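3.2 Collecting the demonstrations

All demonstrations in the Lavham set were given with a hand-held gripper, following the recording protocol of Ivine. The operator carries the tool to the task and does it with two fingers instead of ten, a restriction that people accept with varying grace. Each operator had 15 minutes of practice, most of it spent discovering the wrist.
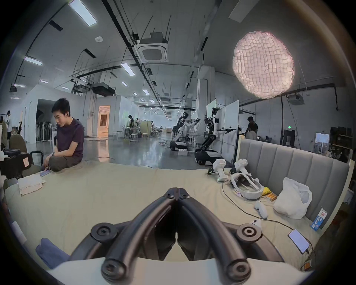
Figure 3. Hand-held gripper over a bed, with headset and motion controller by the headboard.

Bedding was the least cooperative material we tried. A sheet has no handle, and operators disagreed — sometimes at length — on where one ought to be. We let each of them keep a preferred grasp, and the policy inherited the argument. Episodes in which the fingers closed on air were kept if the operator recovered within 7 seconds. The full set holds 2000 episodes over 3 tasks, labeled by El Ouafi, whose patience is not reported in Table 2.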